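トップ > くらしの掲示板 > 食器・キッチン > 雑談と相談

白いテーブルに白い食器、のっぺりしませんか

投稿者:ルアナ
引っ越してからずっともやもやしてることがあって、ちょっと聞いてください。ダイニングテーブルを白にしたんです。部屋が狭いから広く見えるかなと思って。そしたら手持ちの食器がほとんど白とクリーム色なもので、並べてもなんだか全部溶けてしまうんですよね。料理がのってるうちはまだいいんですけど、取り皿を出しただけの状態だと、病院の食堂みたいというか……。
夫は「清潔感あっていいじゃん」としか言わないし(この人は紙皿でも同じことを言う)。
ランチョンマットは洗濯が面倒で続きませんでした。みなさん白テーブルの人はどうしてますか?買い足すなら色のついたお皿がいいのか、それともトレーとかお盆みたいなもので区切るのがいいのか。予算はそんなにないです。

投稿者:もちもち大根
わかる!!うちも白テーブルです。最初の半年くらいは同じことで悩んでました。
結論から言うとうちは色皿に走って失敗しました。紺と緑とからし色を一枚ずつ買ったら、今度は食卓がうるさくて。しかも紺は乾いた水の跡がすごく目立つ。今は紺だけ残して、あとは妹にあげました。妹は喜んでます。

投稿者:ギフティ
フリマで中古の食器ばかり買っている者です。わたしは縁に線が入った皿をおすすめしたいです。全体が白でも、縁がきゅっと締まるだけでずいぶん違うんですよ。喫茶店のお皿みたいな感じ。
無地に比べると割高かなと思っていたんですが、古いものだと一枚400円で出てたりします。ただ線がはげてるのも多いから、写真だけで買うときは縁のアップを載せてもらったほうがいいです。わたしは一回それで泣きました。

投稿者:ルアナ
縁の線!考えてなかったです。金色の線のは実家にあって、レンジに入れて怒られた記憶しかない(笑)
茶色とか黒の線だったらレンジもいけるんですかね?

投稿者:ギフティ
金や銀じゃなければ使えるものが多いけど、物によるので裏を見るか売ってる人に聞いてください。古いのは書いてないことも多くて、わたしはそういうのはレンジに入れないことにしてます。果物とか、冷たいもの専用。

投稿者:ニヴァウド
逆の意見で申し訳ない。自分は皿よりトレー派です。
皿を買い足すと棚がすぐいっぱいになるでしょう。トレーなら立てて冷蔵庫の横に差しておけるし、配膳と片付けがそのまま一回で済む。うちはMirkenの四角いのを家族の人数分、つまり4枚持っていて、朝食は全部これです。焼いたパン、ヨーグルトの鉢、コーヒー、以上。食べ終わったらトレーごと流しへ。
色は木目を選びました。白い天板の上だとはっきり区切られて見えます。
皿の縁の線で何か変わるというのは、正直あまりぴんと来ないです。料理をのせたら見えないのでは?

投稿者:タイナ
縁は見えますよー、のせすぎなければ!ニヴァウドさんはたぶん大盛りなんだと思う(笑)
わたしはどっちも使ってます。トレーはクリーム色です。 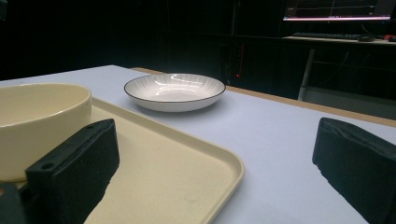 ルアナさんの「溶ける」問題については、わたしは同じ白っぽいものでも色味をずらすのがいいと思ってます。真っ白のテーブルに真っ白の無地をのせるから消えちゃうんであって、少し黄みのある白を混ぜると、それだけで境目が出るんです。うちでいうとトレーと大きい鉢をどちらもクリーム色にしていて、これは仲間同士なので鉢がトレーになじむ、でもトレーそのものはテーブルからちゃんと浮いてくれる。奥の浅いほうの器はギフティさんの言う縁に線の入ったタイプで、濃い色の細い線だけでもじゅうぶん形が見えるでしょう?内側に放射状の細い線も入っていて、これが地味に好きです。何ものせてなくても間が持つから、無地のお皿ばかりの家に足すなら、わたしだったらこういうのを一枚選びます。

あとテーブルのふちの木!うちのは薄い茶色の細い木がついていて、これがあるおかげで全体が締まってる気がしてます。真っ白な天板だけのときより落ち着くというか。もう買っちゃったテーブルは変えられないけど、近い色のカトラリーレストを置くとか、そういう手はあると思います。

投稿者:ルアナ
わーありがとうございます!ほんとだ、トレーの輪郭がちゃんとわかる。
うちの食器、白とクリームが混ざってるのがちぐはぐに見えて嫌だったんですけど、クリームのほうをトレーの上にまとめればいいのか。今ある鉢がだいたいクリームなので、それならトレー一枚買えばすぐできそうです。
お皿の内側の線、汚れたまりません?カレーとか。

投稿者:タイナ
カレーはのせたことないです(笑) おひたしとか、切った梨とか、そういうのばっかり。ソース系は無地の鉢に担当してもらってます。

投稿者:もちもち大根
横からですが、トレーの底がちょっとざらっとして見えますね?細かい斑点みたいなのもあるような。うちのつるつるのトレーは汁椀がすーっと滑るので、そういう質感のやつが欲しい。滑り止めになりますか。

投稿者:タイナ
つるつるのものよりは滑りにくいと思います。ただ、ゴムっぽい滑り止め加工とは違うので、傾けたらふつうに動きますよ。洗うときはスポンジのやわらかい面でじゅうぶんです。

投稿者:ニヴァウド
写真を見たうえで、それでもやっぱり言わせてください。クリーム色のトレーは茶渋がつきませんか。うちは以前Clivumの明るい色のトレーを使っていて、子どもがほうじ茶をこぼしたまま一晩置いて、丸い輪っかが残りました。重曹でもだめでした。木目にしたのはそれが理由です。
見た目の話としては、クリームもいいなと思いました。そこは認めます。縁の線も、まあ、空の状態だと確かに効いてますね。空の状態だと。

投稿者:タイナ
しつこい(笑) でも茶渋はほんとそうで、わたしはお茶のときは別のお盆です。湯のみは丸い黒いお盆、ごはんはクリームのトレー。一枚で全部やろうとしないほうが長持ちします。

投稿者:ヴァルキリア
食器屋で長くパートしてました。ちょっとだけ口をはさみます。
サイズの相談がまだ出てないので書いておくと、トレーは今持ってるいちばん大きい鉢をのせて、となりに取り皿が置けるかどうかで決めるといいです。お店で見ると大きいほうが立派に見えて、つい大きいのを買う方が多い。で、家のテーブルに二枚並べたら醤油差しの場所がない、と言って戻ってこられる。新聞紙をトレーの大きさに切って、今晩の食卓に敷いてみるのがいちばん早いですよ。
それから立ち上がりのあるトレーは、外寸と内寸がけっこう違います。商品ページの寸法はだいたい外寸なので、鉢がのるかどうかは底の平らなところで考えてください。ふちが丸くなってるものはなおさらです。

投稿者:ルアナ
新聞紙!さっそくやりました。チラシだけど。
結果、わたしが買おうとしていたRotichの大きいほうは完全にだめでした。向かい合わせに置くと真ん中で重なる……。ひとつ小さいサイズだと鉢と取り皿でぴったりです。あぶなかった。

投稿者:ギフティ
小さいほうで正解だと思います!小さいトレーは、おやつにも使えるし。
縁の線のお皿は急いで買わなくていいので、気長に探してみてください。わたしは「喫茶 皿 茶線」で検索してます。先週は5軒くらいのぞいて収穫なしでした。そんなもんです。

投稿者:もちもち大根
便乗してわたしも小さいトレーを注文しました。Serksideのクリームで779円。セールだったみたい。
紺の皿をのせてみるつもりです。からし色もあげなきゃよかったかも。妹に一回返してって言ったら断られました。

投稿者:ニヴァウド
779円なら茶渋がついても諦めがつきますね。
ところでタイナさんの奥の浅い器、底に高台がついてて少し持ち上がってるように見えるんですが、あれだと重ねたとき高さが出ませんか。うちの棚は段の間が狭いので、皿を選ぶときはそこがいちばん気になります。

投稿者:タイナ
出ます出ます。なのでそれは重ねずに、棚のいちばん上にひとつだけ置いてます。持ち上がってるぶん指が入るから、さっと取れるのは便利ですよ。熱いものをのせるときも持ちやすいし。収納優先なら平たいののほうがいいです。

投稿者:ルアナ
みなさんありがとうございます。小さいサイズのクリームを二枚頼みました。夫には木目を勧められたんですけど(ニヴァウドさんと気が合いそう)、鉢がクリームなのでそろえてみます。ほうじ茶は別のお盆で。
届いたら並べて写真のせますね。縁に線のお皿も、次のフリマで探してきます!

投稿者:ニヴァウド
旦那さんによろしくお伝えください。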